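Fadbridge Home Handling Unit
Owner's Set-Up Guide, Section 3: Bedding
Revised June 25, 2018

3.1 Before you expect too much

The unit can fold a flat hand towel on a bare table. We mention this first because it is the last thing in this section it does well without help. A made bed is still a job for a person. An unmade bed is a job for a person and, on a good day, the unit.

Read 3.2 through 3.5 before switching to Bedding mode. Owners who skipped ahead account for most of our support calls, and several of our better stories.

3.2 Preparing the bed

1. Remove pets, phones, glasses and anyone still asleep. The unit treats all of these as bedding.

2. Lower the speed dial to its slowest setting. You will be tempted to raise it after the first ten minutes. Resist.

3. Leave the bedding on the bed. Earlier editions of this guide told owners to sort it into neat piles first, at which point most of them noticed they had done the chore.

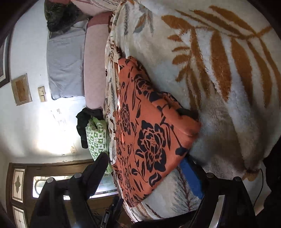 4. Start with one loose item on top of the pile. A folded cover or a light throw will do. The unit finds edges by looking for a change in color or pattern, so an orange cover on a cream blanket gives it a fair chance. White on white does not. If you own only white sheets, see 3.5 and lower your hopes.

5. Press TEACH and guide the gripper through the fold by hand. Do this 3 times at the very least. Our trainer, Jhonatan Sotelo, recommends 200, but he is paid by the hour.

CAUTION: Keep fingers out of the jaws while the TEACH light is on. The grip is gentle enough for a pillowcase and has no opinion about knuckles.

3.3 What to expect on the first run

In our own trials at the Bivero workshop, the unit attempted 1,966 pickups from mixed piles of bedding. It lifted one layer, and the correct layer, 327 times. In the remaining cases it lifted two layers, no layers, or the whole pile. We print the figure here so that you hear it from us and not from your brother-in-law.

Plush blankets are the hardest. The jaws close on the pile of the fabric, the unit reports success, and the arm rises holding fluff.

NOTE: A message reading ITEM FOLDED means the unit has finished moving. Please look at the item.

3.4 Setting the grip

1. Open the Grip menu and choose Thin, Medium or Thick. Thin is for sheets. Medium is for light covers. Thick is for quilts and has been known to work on them.

2. Bring the jaws down on either side of a fold, never flat across the top. A fold stands up a little and gives the pads something to close on.

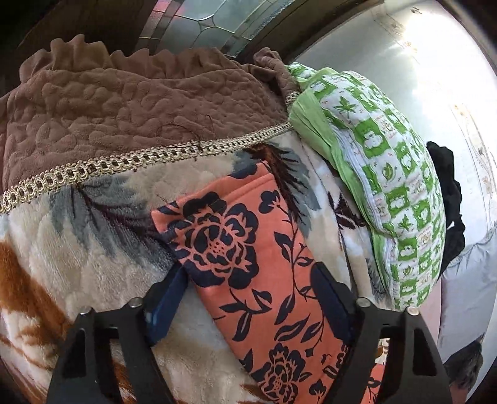
3. Close the jaws and wait for the click. Lift the item a hand's width, then stop. If anything else comes up with it, open the jaws and go back to step 2.

4. Keep ruffles, fringe and braided trim away from the pads. The Kakus pads sold as a spare are softer, though they snag just the same.

5. Save the setting under a name you will recognize. "Bed 2 final new" was a poor choice on our part.

3.5 Known limits

The unit cannot fit a fitted sheet. Neither can half of our staff.

It cannot tell a pillow from a cushion, or a garment left on the bed from a very small blanket. Clothing may be folded in with the covers. Check there first if a shirt goes missing.

The Hoarau software update, planned for September, should improve edge finding on patterned fabric. It will not make the bed.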